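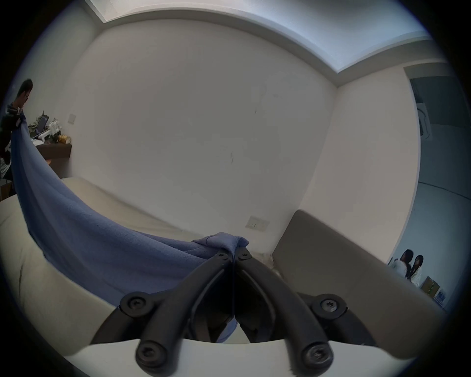 Good data begins with a good rule sheet

In home robotics, people like to talk about the model. Orvokki Saarinen prefers to talk about the rule sheet. She wrote the one used at Tokbridge, where people show household tasks with hand-held grippers and the recordings later teach a machine. The first version had 19 rules. "Too many," she says. "The operators remembered the first few and guessed the others."

The present sheet, dated 20 July 2020, is shorter. A cloth is taken by a corner or an edge, never by the middle. When two people work on one cloth, they agree who moves first. The fingers close fully before the lift starts. If the cloth slips, the operator keeps recording and writes "slip" in the log, so that the mistake stays in the data with its right name.

Jianhua Wei, who checks the recordings, is most strict about this last rule. From a batch of 500 he once sent back a large part – the folding was fine, but the slips had been cut out. "A robot which never saw a slip does not know what to do with one," he says.

Consent has its own page. Each person who can appear in a recording signs before the work starts, also those who only pass through the room.
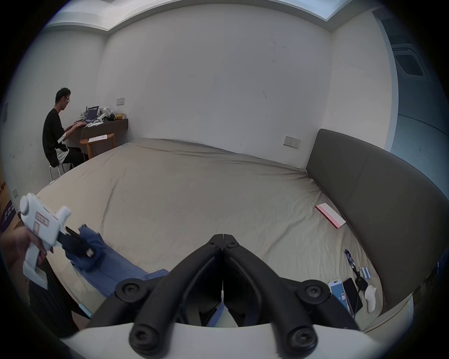 Must a small team follow the same rules as a big one?

Small teams can use a shorter sheet, but consent and the slip log should stay in it. Saarinen advises them to test every new rule for one week with 2 operators before it is printed.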